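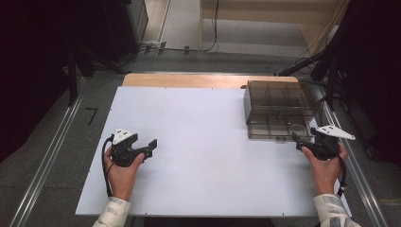 Who teaches the robots?

People do, by doing the job themselves. An operator sits or stands at a table, works through a task with a gripper in each hand, and the motion is recorded. The recordings are what the robot learns from. For some jobs the operator drives the robot arms from a control station across the room.

About Sarmiento

Sarmiento was started in 2009 as a machine repair shop serving packaging plants. Customers kept asking for help with the small handwork left over at the end of a line: opening boxes, sorting parts into compartments, closing lids. Writing a program for each of those took weeks and usually had to be done again when the box changed. Our founder, Emiliano Paredes, began recording the work by hand instead, and by the second year that was most of what we did.

Today we are a team of 18. We record tasks, check the recordings, and hand them over to customers with written notes on how each one was done. We also run training for companies that want their own staff to do the recording.

How we work

A project starts with the customer's objects on our table. We agree on where the task begins, where it ends, and what counts as a mistake. An operator then practices until the motion is steady. We ask for 50 clean recordings before anyone looks at the results, and then we talk about what to change — the starting position of a box, for instance, or which hand holds and which hand pulls.

Hand-held grippers are our first choice for tabletop work. They are quick to pick up, and the operator can feel when a latch gives. Remote control is slower, and we use it when the robot's own reach matters or when the parts are heavy.

Candela Rivas runs the recording floor and trains new operators. She came to us from watch repair. Her course takes 6 days, most of it spent at the table, and covers grip, pace, marker care and how to stop a bad take early.

Who we work with

Our longest-running customer is Stallberg, which sends us hardware cases and small fittings. For Baletti we record kitchen goods, mostly lids and stacking containers. The software we use to label and sort recordings is called Vavbridge. We built it in-house and customers get a copy with their first delivery.

Visiting and jobs

We hold an open floor each March. At other times, please write ahead so that a table is free. Operator jobs are open to people with no robotics background — steady hands and patience with repeated work are what we look for. Applicants spend a paid half day with Candela before either side decides.

Page last updated Thursday, June 16, 2022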